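Clothing and housewares swap moves to the Brasmont hall

The spring swap is back in March, and it has a new home. After several years in the basement on Brindberg Street we have outgrown the space, so this time we will be in the main hall at the Brasmont community center. The entrance is on the parking lot side. Doors open at 10 a.m. and close at 3 p.m.

The rules are the same as last year. Bring clean things you no longer use, drop them at the intake tables, and take home whatever you like. You do not need to bring something to take something. There is no charge to come in, and no tickets are needed.

Last year's swap took in a little over 2,000 items, and 300 households came through the door. By closing time all but six boxes had found a new owner. Those boxes went to the Claneo thrift store, which will take our leftovers again this year. 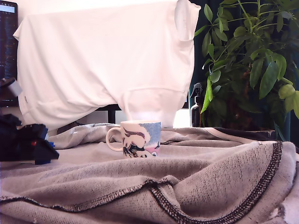 Clothing was the biggest group by far, with more than 1,000 pieces. Children's sizes went first. If you have outgrown snow pants, rain boots or school clothes in the closet, please bring them, even if they show a little wear. We can't take anything with broken zippers, strong smells or stains that won't come out. Underwear and socks should be new and in the package. Swimwear is fine if it has been washed.

Please sort your clothing before you arrive. Adult tops, adult bottoms, children's clothes and coats each have their own table, and the line moves much faster when bags are already divided. Pin or tie sets together. Shoes should be tied by the laces or held with a rubber band, or one of the pair will wander off by noon. Leave your hangers at home. We had far too many last year and there is no rack in the new hall to put them on.

We have also had questions about washing. A normal wash and a full dry is enough. Please skip the scented dryer sheets if you can, as several regular visitors are sensitive to them. Older cotton that has gone a bit gray often comes back with a long soak in warm water and washing soda before the regular cycle. Knit things should be folded so they don't stretch in the bag.

The housewares side of the swap started small, and it has grown every year. Plates, bowls, glasses, pots, baking pans, table linens and small lamps are all welcome. Wrap breakable items in a towel or newspaper and mark the box. Chips on a rim mean the piece has to go in the trash, so check with a finger before you pack. Sets of dishes do well, but single pieces go too, and there are always people setting up a first apartment who will take four plates that don't match.

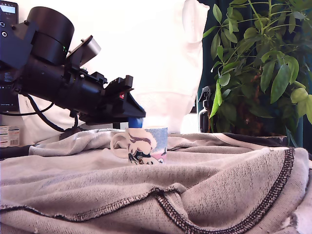

Electrical items need a working plug and an undamaged cord. There will be an outlet near the intake tables where you can show that a lamp or toaster turns on. We can't accept microwaves, space heaters, televisions, mattresses, car seats, cribs or anything with a gas connection. Large furniture won't fit through the side door, but you can post a card for it on the notice board in the lobby. Put your phone number and the size of the piece on the card, and take it down once the piece is gone.

Early drop-off will be possible the evening before, from 5 to 7 p.m. This helps us a great deal with setting up. Please don't leave bags outside the doors at any other time. Last fall two bags were left out in the rain and everything in them was ruined.

Parking at Brasmont is limited and the lot fills up before 11. There is more space behind the library, a short walk away. The Oei Bakery will have coffee and rolls for sale in the lobby until they run out, and they have asked that people bring their own cup if they can. Food and drinks need to stay out of the main hall.

We still need help with setup in the morning and with packing up after 3 p.m. Shifts are two hours long. The sign-up sheet is at the front desk, and you can also leave your name by phone during office hours. Helpers may set aside up to six items before the doors open.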